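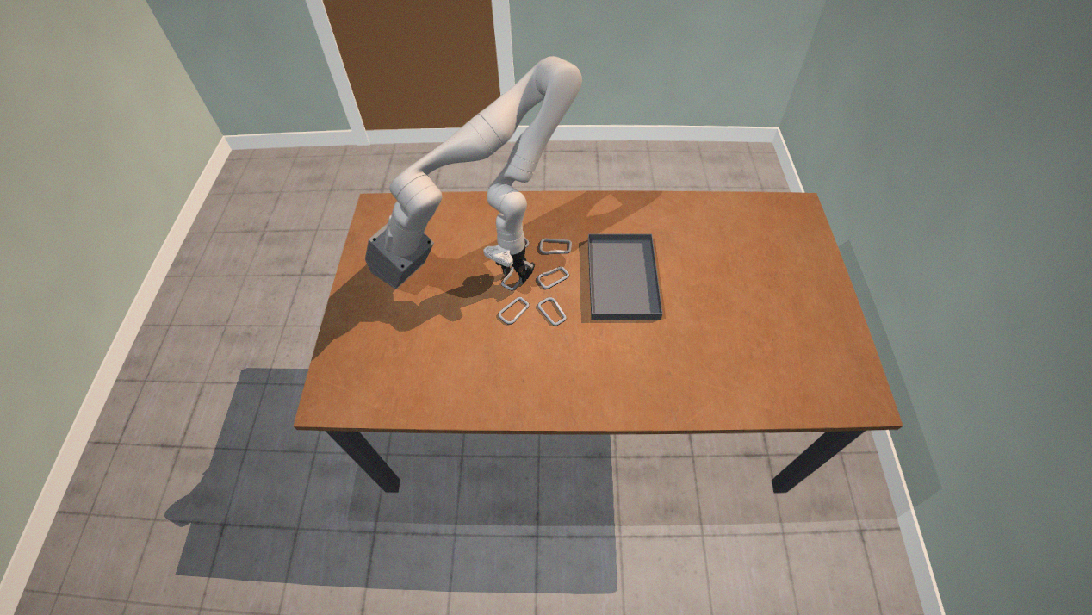 Category: Equipment planning

Cell budgeting

Cell budgeting is the part of equipment planning in which a buyer works out the full cost of a robot work cell before placing an order. It covers the arm, the gripper, the work surface, part trays, guarding, software, installation and training. The term is used mainly by small manufacturers buying a first or second robot. Larger plants usually fold the same work into a general capital request.

Simulation stage

Most cell budgets now start with a simulated layout. The arm, table and parts are placed in a plain virtual room, and a sample job is set up. A common one is sorting metal loops into a shallow tray. In the layout shown, the arm is mounted near a back corner of the table, with five loops between its base and an empty grey tray. The front half of the table is clear, and a planner may mark such space for a second tray or price a smaller table.

A layout of this kind is used to settle three items on the quote: the reach class of the arm, the type of gripper and the size of the work surface. A two-fingered gripper is often priced first. Thin parts with open centers can also be picked with a hook or a magnet, if the metal allows it, and quotes for both are usually requested at the same time.

Cost lines

Budgets are commonly divided into fixed and variable lines. Fixed lines include the arm, controller, mounting block and table. Variable lines include gripper fingers, trays, spare cables and programming hours. Freight and electrical work are sometimes left off the first draft and added after a site visit.

At the Raltcombe plant of Plallmont, a maker of strap hardware, the tooling section of the budget for one loop-sorting cell was recorded as follows:

Gripper and wrist adapter: $2,119
Table and mounting hardware: $1,585
Trays and spare fingers: $897

The arm was leased through Holst and appeared under operating costs. Simulation was done in Fluvetti, which the plant already licensed, so no software line was entered.

Timing

Orders are often tied to the budget year. A plant that closes its books in December will generally want quotes by October, as arms and controllers can have long lead times. Trays and tables are usually bought last, once the part size is final.

Limits

A simulated cell does not show floor vibration, worn parts or poor lighting. Many buyers hold back part of the budget until a trial with real parts has been run.

See also: Work cell; Lease or buy analysis; End effector

Last edited July 24, 2025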